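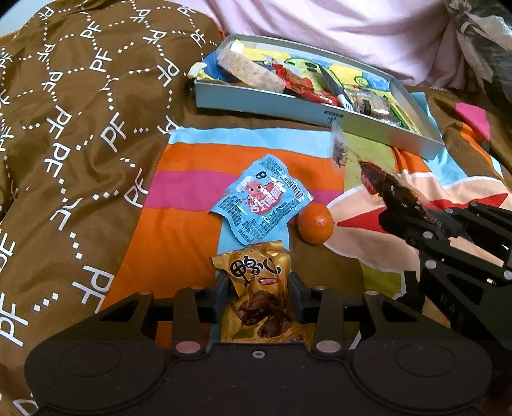 Ticket: Visitor log not sending symptom screening results to the nursing station
Site: Grurisberg Care Home, east wing
Status: Open, waiting on site

Hi there, and thanks so much for being patient with us over the holidays! I know the front desk has been swamped. I read through everything you sent, including the handwritten notes, which were a big help.

From what I can tell, the Viretti sign-in tablet is saving the screening answers fine, but they stop going over to Cladetti once a visitor's form has more than 16 fields. Your January form has 20, with the new flu and cough questions added at the bottom. I made a short copy with 14 and it went through on the first try.

9:40 am: Restarted the sync service. No change.
10:15 am: Siiri Räsänen at the desk signed in a test visitor for me (thank you, Siiri!). Record shows on the tablet, nothing at the station.
11:05 am: Short form works. Long form still fails, same "partial record" message.
1:30 pm: Passed to the Lahtinen team, who look after the connector.

For now, please keep the paper sheet going for anybody who answers yes to a fever or cough question, and walk it over to the charge nurse. There are some 100 older records waiting in the queue, so please don't clear the tablet or sign out of it, even if it nags you to.

One thing I still need: did the resident room number move when the new questions went in? On my copy it's the last field, and I'd like to know if yours is too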